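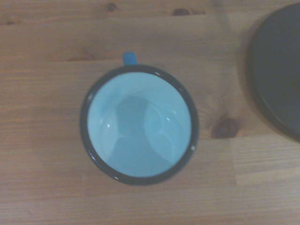

Workshop notebook, Finmont bindery and paper room
December 27, 2019
Entry by Yevdokiia Kravets

Subject: wheat starch paste, fourth batch, and the state of the Butela ledgers.

The heating was set to its holiday level when I arrived and the room stood at 15 degrees until mid-morning. I have noted this because the last two batches were cooked in a warmer room and the comparison is not a fair one. Colleagues reading across the entries should bear it in mind before drawing anything from the setting times below.

Paste was made to the usual proportion, one part starch to five parts water by volume. The starch was left to soak for an hour, then cooked in the double pan over a low flame and stirred throughout. It turned from white to grey and began to drag on the spoon rather earlier than the third batch did. I kept it on the heat for a further 20 minutes, as the method sheet requires, and then stood the pan in cold water. The paste was put through the horsehair sieve twice. A few small lumps remained after the first pass and none after the second.

Thinned for use on the lighter tissue, it brushed out evenly. On the heavier tissue it was a little short and wanted more water than I had allowed. I suspect the water was measured at the wrong mark on the new jug, which carries two scales close together. The jug has been marked with tape on the correct side. Please do not remove the tape.

Test strips: six, cut from the spoiled endpapers, three with the grain and three against. All were pressed between blotters under the small weights. The strips with the grain came out flat. Of those against the grain, two were flat and one had a slight curl at the pasted end. I have kept them in the folder behind the door with the date pencilled on the back.

Ledgers. The Butela group now stands as follows. Volume one is cleaned and resewn and awaits its boards. Volume two is cleaned, but the first gathering is still loose and the fold of the second leaf has split along its whole length. Volume three has not been opened beyond the survey. The survey gives 2,957 leaves for the full group, blank leaves included, and I have no reason to dispute it, although the foliation in volume two skips from 199 to 201 and there is no sign of a missing leaf. The stub count agrees with the sewing. I have entered it as a clerk's error and left leaf 200 off the list.

The ink in volume two remains the chief concern. It is brown, and in the ruled columns it has eaten through the paper in several places, chiefly where the pen was pressed for the totals. Water-based paste should not be used on those leaves until the ink has been tested. I used no paste near them today. The remoistenable tissue ordered from Urbonaitė has not arrived and the firm is closed until the new year. If it comes while I am away, it should be stored flat in the second drawer and kept out of the sink area, where the last packet cockled.

Dry cleaning of volume two was completed before noon with the soft brush and grated rubber. A great deal of sand came out of the gutters. It is presumably blotting sand, and I have saved a pinch in a labelled envelope in case the archive wishes to have it.

Press. The Vuteseo press is still stiff on the last half turn. I cleaned the screw and applied a very small amount of grease, which improved matters at the top of its travel but made no difference lower down. The platen appears level when checked with card at the four corners. It should not be forced. For anything thicker than a single volume, use boards and weights until the screw has been looked at properly.

Stock. Starch is sufficient for two further batches. Linen thread, 18/3, is down to one reel. Blotters are adequate, though the large ones are becoming dirty and should be cut down for small work. The box of 1,000 pamphlet envelopes has been counted in and signed for. They are a shade narrower than the previous supply and will not take the wider account books.

Outstanding: spot tests on the inks in volume two, at least three points on each affected leaf; board attachment for volume one; a reply to the archive on the delivery date. The archive has asked for the whole group by April. Volumes one and two can be promised. Volume three should not be, until someone has seen the spine under its cloth — the survey describes it only as "covered, sound", and the same words were used of volume two.

Remaining paste is in the covered jar on the lower shelf of the refrigerator. Discard it after seven days.

Y. K.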